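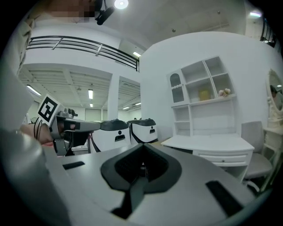 Open shelving is the storage most households own and the storage most households use badly. These notes cover the second part of the Household Storage and Textiles unit: how to clear, clean, sort and refill a set of open shelves, and how to handle the cloth items that tend to end up on them. A cabinet with doors can be packed to suit the person who uses it, whereas open compartments have to work for the eye as well. White furniture makes this harder, as every dark or bright item stands out. Take a white cabinet in an ornate, vintage style, with square cubbies in its upper section, standing against a curved white wall: the pattern of openings is already busy before anything is put in them. Compartments set at slightly different depths, as they are there, also mean that one size of basket may sit well in one cubby and stick out of the next.

Measuring first

Measure the inside of each compartment, and write down width, height and depth in that order. Do not measure one and assume the others match. Older units and units built to look old often vary by a few millimetres, which is enough to stop a box sliding in.

A worked case for the exercise sheet. The unit is the Plostholm, with an upper section of 4 cubbies and a closed base. Each cubby takes a folded stack up to 14 centimetres high with enough room left above it to get a hand in. Hand towels folded in thirds come to between two and three centimetres each when stacked. Work out how many towels one cubby will hold, then take one away. The spare space is what lets someone pull out the bottom towel without bringing the rest down.

Where a unit stands against a curved wall, check the gap behind it at both ends and in the middle. Small items pushed over the back of the top will fall into that gap. A strip of wood or a rolled towel along the rear edge will stop most of them.

Clearing and cleaning

Empty the unit from the top down and put everything on one flat surface. A table is best. The floor is a poor second choice, as things get trodden on and the dust goes straight back into the cloth. Keep a box beside the table for anything that belongs in another room, and do not leave to deliver those items until the shelves are finished.

Wipe the compartments with a damp cloth, then a dry one. Painted white surfaces mark easily and should not be scrubbed. For a general wipe, 500 millilitres of warm water with a few drops of washing-up liquid is plenty. Carved or moulded edges hold dust in the corners – a soft, dry paintbrush gets it out better than a cloth does.

Handling cloths on a work surface

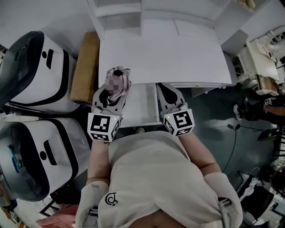
Fig. 2. A crumpled light pink cloth at the near edge of the white surface.

Cloth should be opened out fully before it is folded. Folding over a crumple fixes the crease in place and gives a stack that leans. The steps are the same for dusters, napkins and small towels:

1. Find two neighbouring corners and hold one in each hand.
2. Lay the cloth down with the far edge straight.
3. Smooth from the middle outwards, with flat hands.
4. Fold in half, edge to edge, and press along the fold.
5. Fold again to the width of the compartment, less two centimetres.

Use a clean surface with space on both sides of the cloth. A pale board or table top shows dirt quickly, and pink or other light fabric will pick it up, so wipe the surface before starting. Anything found on the floor goes to the wash pile and is not folded with the rest.

Refilling

Heavy items go in the closed base and daily items at chest height. Cloths of one type share a compartment, with the folded edge facing out. Leave at least one cubby empty. Students often object to this, but a full unit has nowhere to put the next thing that comes into the house, and it will be left on top.

Cables on the floor near the unit should be moved to the wall side before anyone carries a pile across the room.

Exercise for the April practical

Choose an open unit at home or in the workroom. Draw it to scale from the front, mark the depth of every compartment, and list what is kept in each. Empty, clean and refill it using the method above, then draw it again. Hand in both drawings with a written account of no more than 1,000 words. Include at least one change that did not work.

Zudthorpe, November 2023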